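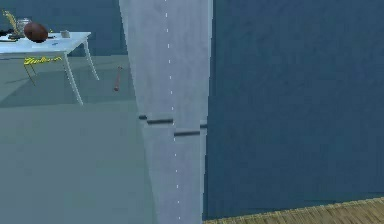 How do I keep a sourdough starter alive if I only bake once or twice a month?

3 min read

Asked by Raquel Frade

I got a starter from my neighbor in August and I am completely hooked, but I can't bake every weekend. I've been feeding it every single day on the counter and pouring most of it down the sink, and I'm going through flour like crazy. I use plain all-purpose, equal weights flour and water, in a tall jam jar.

Two things I'd love help with. Can it live in the fridge for two weeks or more without me touching it? And when I took it out after nine days there was a gray liquid on top and it smelled like nail polish remover. I stirred it back in and fed it, and it barely moved by the next morning. Did I kill it? My kitchen is on the cold side if that matters (old house in Dindolmont, drafty as anything).

14 comments

Answer from Kerubo Koech

You did not kill it! Starters are so much tougher than people think, and a fridge starter is a great way to go if you bake a couple of times a month. I've kept mine that way for years and I love how little it asks of me.

The gray liquid is called hooch. It means the starter ran out of food and got hungry. You can stir it in for a more sour flavor or pour it off. I pour it off if there's a lot. The nail polish smell is the same thing, a hungry starter, and it goes away after a feeding or two. What you don't want is pink or orange streaks, or anything fuzzy. If you see that, throw it all out and start over.

For the slow rise, one feeding straight out of the fridge often isn't enough, especially in a cold kitchen. Here's what I do the day before baking:

Take it out in the morning and throw away all but a spoonful. Feed that with 50 grams flour and 50 grams water, warm to the touch, not hot. Put it in the oven with only the light on (tape a note to the door, I have preheated a jar and it was a sad day). Feed it again at night the same way. By the next morning it should be doubling nicely. If it isn't, give it one more round before you mix any dough.

When you're done, feed what's left a bit thicker than usual, so more flour than water, let it sit out for an hour, and back in the fridge it goes. A stiff starter eats slower and holds up much better. Mine went 336 hours between feedings over the holidays, yes I worked it out, and it came back bubbling like nothing had happened!

Also try swapping a little of your flour for whole rye. Even a spoonful makes a huge difference. I get the Sorkar rye from the bulk bins but any rye will do.

41 people found this helpful

Answer from Brian Khaemba

just keep less of it. you don't need a full jar, i keep like a tablespoon and build it up when i want bread. no waste. and don't pour it down the sink it sets like cement in the pipes, ask me how i know

9 people found this helpful

Answer from Upendo Rweyemamu

Agree with both of the above, and I want to add a backup plan. Spread some active starter very thin on parchment paper, let it dry until it snaps (a day or two, longer in your kitchen), then crumble it into a clean jar with a lid. It keeps for ages in a cupboard. To wake it up, soak a spoonful of flakes in the same amount of warm water until soft, add a spoonful of flour, and feed it daily until it's lively again. Mine took four days.

And please save the discard! Pancakes, crackers, waffles, it's all good. My favorite is 200 grams of discard with a beaten egg, a pinch of salt and a chopped green onion, fried in a hot pan with plenty of oil. Crispy edges, chewy middle, dinner done. Keep the discard in its own jar in the fridge and use it up within a week or so.

17 people found this helpful

Comment from Raquel Frade

It doubled!! Two feedings with the oven light on and a bit of rye, and it climbed right up to the lid. Trying the green onion pancakes tonight. Thank you all so much.

6 shares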